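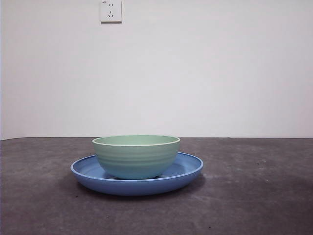
To: Members' list, Sturnard Lantern Procession
Subject: Re: Revised route and assembly times

Dear members,

Thank you to those who have written about the October procession. The most recent message is quoted below, and the reply applies to all entrants.

> Our group has the earlier notice, which gives assembly at
> Hostside car park and a finish at the old market. We have
> since heard that the finish has moved. Could the office
> confirm the route, and say whether groups with small
> children may still join part of the way along?

The finish has moved. The procession will assemble at Hostside as before, leave at 4 pm and follow Ukow Lane to the river bridge, ending on the green. The old market is closed to us this year while the drains are relaid.

Groups may join at the bridge, provided that they have told the office beforehand. They will be placed behind the second band - please do not step in ahead of it, as the stewards will be holding a gap there for the wheelchair party.

Entries stand at 324 walkers, against 296 last year. The council's licence limits floats and vehicles to 100 metres in total length, and that allowance is now taken up. Walking groups may still apply.

Lanterns must be lit by battery. The Uçar bakery has again offered soup and rolls on the green after the finish, and asks that walkers bring their own bowl or mug where they can.

Road closure notices will go up along Ukow Lane a week before the event. Residents who need access during the closure should write to the office and not to this list.

Yours faithfully,

Procession Office
Sturnard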